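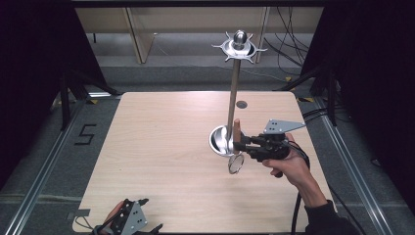 Grant Updates

Hi all, and thanks for your patience with this one. I know I promised the second progress report a little sooner, but I wanted to wait until the masonry survey was in so I had something solid to tell you.

The short version is that the Tallari footbridge is coming along nicely and we're still inside the budget you approved. The longer version has some mortar in it, so bear with me.

Since my last report we've finished clearing the ivy off the Mekmont side. It was worse than any of us guessed! The roots had worked their way in behind the parapet, and when the crew pulled them out a fair bit of old pointing came along for the ride. Qiuyue Zou spent two long days on the scaffold with a notebook and a small hammer, tapping her way along the wall, and she's marked 23 stones that need to come out and be reset. The rest are sound. I'd been bracing for a much bigger number, so I bought everybody lunch (out of my own pocket, don't worry).

The lime mortar trials went fine. We put up four test patches on the inside of the north abutment, where walkers won't see them, and left them through the cold spell. Patch 2 had the best color match and held up at the edges, so that's the mix we're going with. The one I liked went crumbly, which shows you why I'm not the mason.

The ironwork is the part I'm less cheerful about. The handrail brackets were supposed to be back from Tretmont by now, but one of the castings came out with a flaw in it and they're pouring it again. They've been good about it and there's no extra charge to us, but it does push the railings back behind the deck work instead of alongside it. I've moved the crew's schedule around so we aren't paying people to stand and wait. 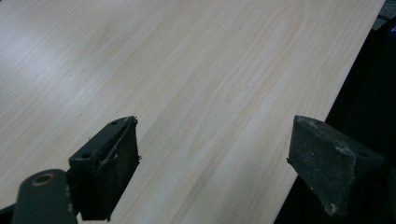
Tallari Footbridge Restoration Team

On to money. We've drawn down the second installment and spent it on scaffold hire, the survey, and the first delivery of stone. The only thing I didn't plan for was a bill of $755 to shift a drainage pipe that wasn't on anybody's drawings. I've taken it out of contingency, and there's plenty left in there. Receipts are in the shared folder, and Tharushi Weerakoon has checked them against the ledger, so if you have questions about a line item she'll get you an answer faster than I will.

Permits: the county signed off on the in-river work window on 12 Mar 2026, with the usual conditions about silt and fish. We can have people in the water at the foot of the middle pier as soon as the level drops. The gauge has been stubbornly high after all that rain upstream, so I check it with my morning coffee and grumble.

People keep asking me about the detour, so you may be hearing about it too. The Tan Lane path stays open the whole time. We did get a couple of complaints that the signs were confusing (they were, I got lost myself), and new ones went up with bigger arrows.

Coming up next:
Reset the marked stones on the Mekmont side
Repoint the north abutment with the Patch 2 mix
Lift the old deck boards and look at the beams underneath
Confirm a new delivery date for the brackets

The beams are my big question mark. If they're in decent shape we carry on as planned. If they aren't, I'll call you before we order anything, and we can talk through whether to splice or replace. I'd like to have the engineer's notes in hand for that call.

If anyone from the grants office wants to come out and walk the site, please do! Bring boots, and give me a day's notice so I can find you a hard hat that fits.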